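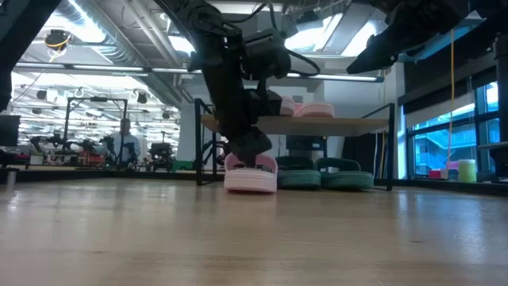
Werkstead Student Robotics Project
Progress Report to the Bonley Fund
Thursday, September 29, 2022

Search this site Enter keywords Go

The team has completed the second stage of the footwear sorting task. Students are now working on grasping slide sandals by the strap and placing them in matched pairs. Placement at table height remains less reliable than at floor level.

Enrollment stands at 17 students, in 3 groups. Sobia Paracha continues as faculty lead – Gergely Csonka has taken over lab scheduling.

We request that the remaining equipment funds be carried forward to March.

Contact Werkstead | © 2022 | Back to top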